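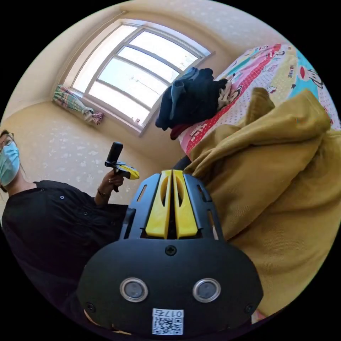
Wilma Peeters has been to enough open days to bring her own sandwiches. She spent three years buying machinery for a linen hire firm before she began advising care providers on what to buy and, more often, what to leave alone. In February she went to see Clenutico, which wants to teach robots to tidy bedrooms, and I asked her afterwards whether she had come away a believer.

"No," she said. "I came away with a tote bag."

Clenutico's pitch is simple enough. People do household jobs using hand-held grippers, the grippers record what happens, and the recordings are used to train a machine called Fimlow. Visitors were invited to try the grippers themselves. Peeters folded a pillowcase.

"It took me ages and it looked dreadful. The young man told me that was fine, they could learn from that as well. I asked him what they'd learn and he said variation. Well, I can supply variation."

She is fair about the tool. It was lighter than she expected and the fingers closed more gently than she had feared. What bothered her was the distance between that and the promises on the handout, which said the company had gathered 2401 recordings of bedroom work. She asked how many of them ended with the job done properly. The answer, she says, was a long one about how you define done.

"If I send a person to make 208 beds, I don't need a talk on what a made bed is. I want to know how many were made and how many somebody had to go back and do again."

Fimlow itself was shown after lunch, on a single bed with a plain sheet. It had two goes at pulling the sheet straight. The first stopped halfway and a member of staff stepped in. The second worked, slowly, and people clapped.

"I clapped too, you get carried along," Peeters said. "Then I thought, hang on, where's the duvet? Where's the cat? Real rooms have washing piled up and blankets going everywhere. They said that's exactly why they record in people's homes, and I accept that. But show me the robot in one of those homes, with nobody standing next to it."

Jurketti, one of her clients, had asked her to report back on whether to sign up for a trial. She has told them to wait a year — and to ask for failure figures in writing before they spend anything. She gave the same advice about Hauser's laundry trolleys, which Jurketti bought anyway and which now live in a corridor.

Would she go to the next open day? "If they let me bring the bedding."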